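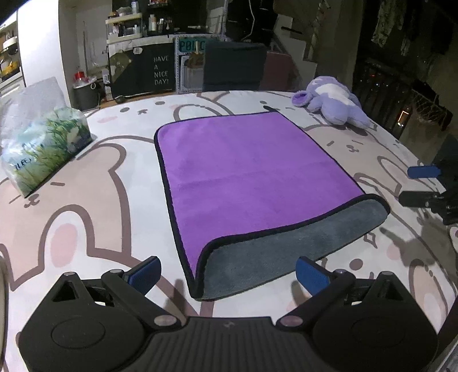

The purple cloth on the bear cover, its near edge already up.

I joined the robot club at Proltthorpe for the biscuits, and I'd like that on record before anyone accuses me of ambition. My flatmate Cinzia Parisi had gone once and come back with half a packet of shortbread in her coat pocket, and I was very poor that winter, so along I went.

By February I was the club's best folder.

I should explain the folding. Osvaldo Mazza, who ran the thing and wore the same green jumper from November onwards, had entered us for the Dundasow Cup, which is for student teams whose machines can do something useful about the house. The other lot, from Villa, were doing washing up. We were doing cloths. You held a gripper in each hand, you folded the cloth, and everything you did went into Clodutar, our program, which was meant to learn from it and then do the same with arms of its own. Ninety seconds a go, then shake it out and start again. Osvaldo wanted 162 good folds before the heat and he had them on a chart, with a column for each of us.

"You've got lovely wrists," he told me on my second evening. I'm twenty-three and I study drainage. It was the nicest thing anyone at that university had said to me!

The cloth was purple on one side and a sort of stormy blue-grey on the other, plush, with a black edge all the way round, and I came to know it better than I knew most of my relations. It had moods. Smooth side up it would lie there like a lamb until you got a finger pad under the near edge, and then the whole front would roll over on itself and show you its fluffy side, and you had to decide very quickly whether to chase the corner or pretend you'd meant it. I generally pretended I'd meant it. (This matters later.)

Manuela Morelli never pretended. She was the other folder, the proper one, with straight columns on the chart and hardly a fold thrown out. She'd stand with her elbows tucked in and go corner, corner, across, down, breathing through her nose. I'd be there next to her going corner, oops, other corner, hello, across. We did alternate goes all through that last week, on the cover with the cartoon bears on it, and I got into the habit of lining my first fold up with a bear's ear. Manuela said that was cheating. I said the bear didn't mind.

"The machine will think it needs a bear," she said.

"Then we'll bring the bear."

She didn't speak to me for 17 folds.

On the night before the heat, Osvaldo went down to argue with the porter about the van, and it was only the two of us up there. I had 64 on the chart. Manuela had more. She was holding the grippers and not doing anything with them, just opening and closing the blue fingers on nothing, and then she said, quite crossly, "How do you do the bit where it goes wrong?"

I said I didn't know what she meant.

"When it curls over. You sort of flick it. I've watched you. I just start again, every time, and Osvaldo bins it, so there's none of mine where it goes wrong and comes right. There's only yours."

Well, I'd never thought of it as a thing I did. I thought it was the thing that happened to me. So I stood behind her and tried to teach it, which was hopeless, like trying to teach somebody to sneeze. I said wait for it. I said don't grab, go in low, let it flop and then nip the edge. She nipped the air. She nipped my sleeve, hard, and we both got the giggles and had to stop and eat shortbread until it passed.

And then she got it. The edge went over in a great long S and she didn't stiffen up, she went in underneath and brought the corner back across as if she'd invented it. It was a terrible fold. One side hung out past the other by the width of my hand. She looked at it for ages.

"Does that count?" she said.

"Put it on the chart," I said. "Put it in pen."

The heat was on 17 February 2024 in a sports hall that smelt of rubber, and when our turn came the steward laid the cloth down and Clodutar's arms came in over it, and the near edge curled. Naturally it did. Manuela took hold of my wrist. The left arm stopped dead, the way she used to, and I heard Osvaldo say something in Italian behind us that I won't write down.

Then the right arm dipped, very low, and waited for the flop.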